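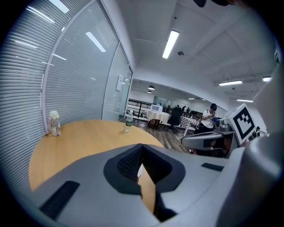
How to flush a home water line after the supply has been shut off

When the town closes a main for repairs, air and rust get into the pipes. Flushing clears them out. Allow 50 minutes for a two-story house.

Before the shutoff

Fill a few bottles with drinking water and set them on a table away from the sink. Bottles with tight caps keep better than open jugs. Fill one bucket per toilet.

Turn off the ice maker and set the water heater to its vacation or pilot setting.

Once the water is back

1. Find the cold tap closest to where the line enters the house. In most Mastden homes that is the laundry sink or an outdoor spigot.

2. Unscrew the aerator from the faucet tip. Turn it counterclockwise by hand, or use pliers over a rag if it sticks.

3. Open the cold tap slowly. It will spit and cough for a minute – leave it alone until the stream is steady.

4. Work outward from that tap, lowest floor first, opening every cold tap all the way. Let each one run for 4 minutes after the color clears.

5. Flush each toilet twice.

6. Run the hot taps last, then turn the heater back up.

7. Rinse the aerators and screw them back on. Soak crusty ones in white vinegar overnight.

8. Throw out the first two batches of ice.

If the water stays brown after a second flush, stop and call the water office. Do not run a load of whites.

Filter pitchers and under-sink cartridges should be replaced if they were in use while the water was cloudy.

Posted by Oriana Zapata in Home Basics
Next: Draining an outdoor spigot for winter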